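Finding the Repeat: How to Look at Patterned Wallpaper Before You Buy It
Speaker notes, Broltine Home Skills Evening, 2023-03-18

OPENING (slides 1 to 3)

Wait for the door to close. Hold up the big roll from Lopes and let it drop all the way to the floor. It makes a great noise!

Say hello, say thanks to Broltine for the room. Then go straight in: I love wallpaper, I've been hanging it for most of my working life, and the thing I love most about it is the repeat. Every printed paper is a trick. One drawing, over and over, and if the designer is good you stand in the room for a week before you find where it starts again.

Ask the room: who has lain in bed as a kid and hunted for the same flower twice? (Hands always go up. Let people tell their stories if they want to, we have time.)

Explain how you find it. Pick one odd shape, a bent stem or a lopsided berry, and look straight up until you meet it again. The distance between the two is the vertical repeat. It's printed on the label too, but I want everyone to do it by eye once, because after that you'll do it in every restaurant you ever sit in.

Then mirrored patterns. The left half is flipped to make the right half, and your eye runs to the line down the middle. With big leaves you often get a point or a peak where two stems meet, and brown leaves facing each other higher up. Some people see faces. I see owls, mostly.
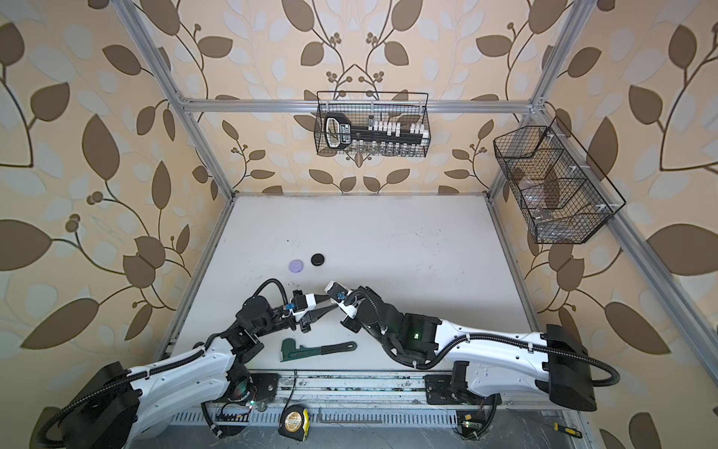 PART TWO: THE THREE MATCHES
Slides 4 to 9. Paper samples go around now, start them on the left side.

Random match. Stripes, grasscloth, plain textures. Nothing to line up at the seam, very little waste, a lovely place to start.

Straight match. The same bit of pattern hits the ceiling on every strip. Cut them all alike and lay them side by side on the floor before any paste comes out.

Drop match. Each strip slides down, usually by half a repeat, so the pattern travels on a diagonal. It hides the repeat beautifully, and it's where most first-timers go wrong. Number your strips on the back in pencil, and draw an arrow for up. I still draw the arrow!

Do the math on the flip chart, slowly. Our roll from Lopes has a 34-inch repeat. Eight-foot wall plus four inches for trimming is 100 inches, so three repeats, 102 inches, and you've wasted next to nothing. Now make the ceiling nine feet. You need 112 inches, three repeats won't reach, four gives you 136, and that's two feet of pretty paper on the floor for every strip. (Pause. Someone usually groans.)

So measure the ceiling before you fall in love. And check the batch number on every roll, even if the store tells you they're all the same.

PART THREE: CORNERS (slides 10 to 14)

My favorite part, and I tend to rush it, so slow down.

Walls are crooked. Never fold a full-width strip around an inside corner and hope. Measure from the last strip to the corner at the top, middle and bottom, take the widest, add a half inch, and cut there. Paste that, smooth the little extra around, then hang the leftover piece on the new wall against a fresh plumb line, overlapping the half inch.

You lose a sliver of pattern. With large loose leaves and pale ones layered behind, the eye forgives it. With a tight trellis it does not, and you'll want to put the mismatch in the corner nearest the door, behind you as you walk in.

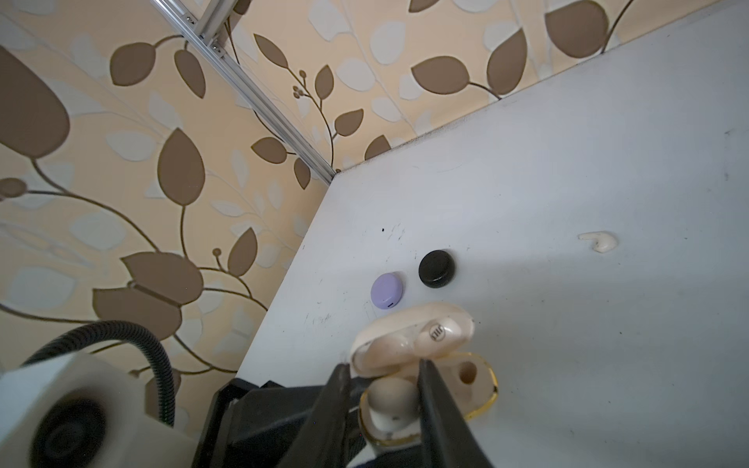 Valdir Medeiros wrote to me after the March workshop to say he disagrees with the overlap. He cuts both layers together with a fresh blade and peels out the waste, and he says the ridge from an overlap shows in side light no matter how thin the paper is. On vinyl I'd go with him. On old plaster I'm nervous about scoring the wall, so I keep the ridge and paint my window trim a calm color.

If there are questions about paste, keep it short. Clivell for heavy papers, Mitirer for the light ones, and read the back of the roll first.

DEMO AND CLOSE (slides 15 and 16)

Two strips, drop match, on the practice board. Ask for a helper. Let them find the match with their own hands, and don't reach in early.

Leftover samples are free, bags by the coats. Sign-up sheet for the stairwell class is with Seema Grewal.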